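The Assessor's Report

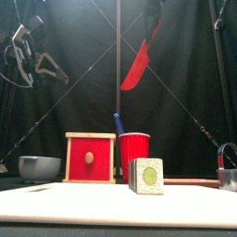 The Ceta bench, both arms raised, tiles standing on the board.

Nayara Cavalcanti had been told to keep her report to 2 pages and to leave the old man out of it.

Queiroz sold the Ceta as a service. A customer paid 465 a month and got two arms, a curtain to hang behind them and a visit from a technician each quarter. In return the arms would tidy a bench overnight, putting each thing back where it had been shown. Plavitz wanted to know whether to take it for all their repair shops, and had sent Nayara to the one in which it was being tried.

"It's slow," said Anselmo Teixeira, who ran the shop. "Slow is fine. I'm asleep."

She set the test objects out at 5 in the afternoon. A bowl, a red cup, the little wooden box with the knob, the row of tiles. She noted their positions on the plan and started the program. The arm with the red finger came down, took hold of the front tile and moved it to the end of the row. It then returned to its rest height and stayed there.

"It isn't meant to do that," she said.

"It does that every time."

She opened the log. The program held nearly 300 taught movements, each with the initials of whoever had taught it. Most were A.T. and dealt with cups, rods and tongs. The movement of the tile was marked E.P. and had no description.

"Eduardo Patrício," said Anselmo. "He had this bench before me. He played tiles against himself at lunch. I suppose he taught it to take a turn."

"Which game?"

"He never said. He died in February."

Nayara rang Solange Batista at Queiroz and asked whether a single movement could be removed without disturbing the others. Solange said it could, that it would take a minute, and that the customer had to confirm it in writing. Nayara wrote out the confirmation and put it on the bench beside a pen.

Anselmo read it through. He asked what the fault would cost Plavitz. She worked it out: eleven seconds a night, no wear worth recording, no effect on the result. He gave her back the pen.

She ran the test again. The arm moved one tile, then waited. Every movement had a field for how long to wait afterwards, and on this one it had been left open. The arm would go on with the bowl only when another tile was touched.

Under Faults, Nayara wrote: none affecting service. Under Operator Input, she wrote: one action required at start of cycle.

Then she leaned over the board, looked along the row for a while, and moved a tile.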